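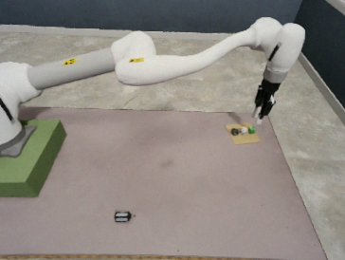
Okwood Simulated Arm Challenge

Search this encyclopedia Go

The Okwood Simulated Arm Challenge is a yearly robotics competition for school and college teams, held in the town of Okwood. Teams write a program that controls a robot arm in a computer simulation. All entries are run on the same software, and no team needs to own a robot. The contest is open to students aged 16 and over.

History

The challenge grew out of an evening club at Okwood College, started by the computing teacher Araceli Ochoa. The club had one teaching arm, which had to be booked in short slots, and members spent much of the term waiting for a turn. Ochoa moved the weekly exercises into a simulator so that everyone could work at once. A match against a neighbouring club at Volden followed, and the two clubs agreed a shared set of rules. Those rules, with some changes, are still in use.

Format

Teams have between two and five members. The task is released in May, and teams then work on it at their own schools. Each round is set in a plain virtual room. The arm is mounted on a green block resting on a pinkish mat, and small objects are placed on the mat or on a tan board near its far side. The gripper points downwards and has pale fingertips. The arm model is supplied by the organisers and may not be altered.

A run lasts 60 seconds of simulated time. Before each run the program is given a written instruction, such as a request to move one object to a new place. The starting positions are changed for the final, so a program that only repeats stored movements will rarely score well.

Scoring

Points are given for picking up the correct object, for placing it within the marked tolerance and for returning the arm to its rest position. Points are taken away if the arm strikes the mat or pushes another object off the board. Each team has nine runs in the final, and the lowest score is dropped. Ties are settled by the total distance the arm has travelled, with the shorter distance winning.

Software

The simulator is called Shao. It was written by former members of the Okwood club and is given to entrants free of charge. It runs on an ordinary school computer, although the lighting and shadows can be turned down on slower machines. Early versions were criticised for letting small objects slide too easily, and the friction settings were revised after complaints from several teams.

Teaching use

Some schools use past tasks in lessons without entering the contest. The organisers publish a teacher's booklet with worked programs and a short unit on joint angles. Printing costs are met by Wevatex, a local textile firm, which also provides the trophy.

See also
Educational robotics
Robot simulation
Volden Robotics Club

Contact the editors | Text may be reused with credit | Back to top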